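The Table from Trastus

Nabil Smadi bought the table from a man in Trastus who was closing up his mother's house. The ad said solid wood, no wobble, 100 dollars, must pick up. Nabil drove out after work with a blanket and two straps and paid in twenties.

It did wobble. He found that out at home, after he had carried it up the stairs on his back with the legs in the air. He set it down in the kitchen, leaned on one corner, and the opposite corner came up and knocked against the floor when he let go.

He folded a piece of cardboard and pushed it under the short leg. That worked until supper. When he sat down and put his elbows on the table, the cardboard slid out and the soup went over the side of the bowl.

His sister called while he was wiping it up.

"Is it nice?" she asked.

"It's a table," he said.

"Is it like Dad's?"

He looked at it. Their father's table had been darker, and it had a drawer at one end where the candles and the batteries were kept. This one had no drawer. But the top had the same kind of feel when he ran the rag over it, smooth in the middle and a little rough near the edges, where people had rested their arms.

"A little," he said.

On Saturday he turned it over and measured the legs. Three were the same. The fourth was short by the thickness of two quarters. He could cut the other three down or build the fourth one up. His father would have cut them, and then cut them again, and they would have ended up eating off something the height of a footstool. Nabil went to the hardware store in Jilell and bought a felt pad and a small block of maple.
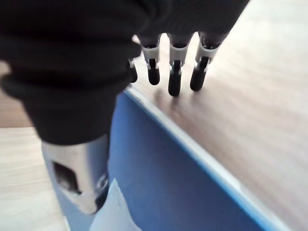
He cut the block a little too thick and sanded it down by hand. It took most of the afternoon. Every few minutes he held it against the bottom of the leg, then took it away and sanded some more. When it was right he glued it, clamped it, and went out for a walk so he would leave it alone.

In the morning he took off the clamp and turned the table over. He leaned on one corner, then the next one, then the other two. It stayed where it was.

His sister came by that evening with her boys and a pan of rice. The boys did their homework at one end, and the younger one pressed so hard with his pencil that the letters went through the paper and into the wood. She saw it and grabbed his wrist.

"Put something under that," she said. "Uncle Nabil just fixed this table."

"Let me see," Nabil said.

He moved the paper. There was part of a word in the wood, an R and an E and something that might have been an A. He rubbed it with his thumb. It was not deep. He could have sanded it out in a minute, and the sandpaper was still on the counter.

"It's fine," he said, and gave the paper back. "What are you writing?"

"Reasons," the boy said. "I have to have four."

"How many do you have?"

"One."

Nabil pulled out a chair and sat down next to him, and his sister went to look for the plates.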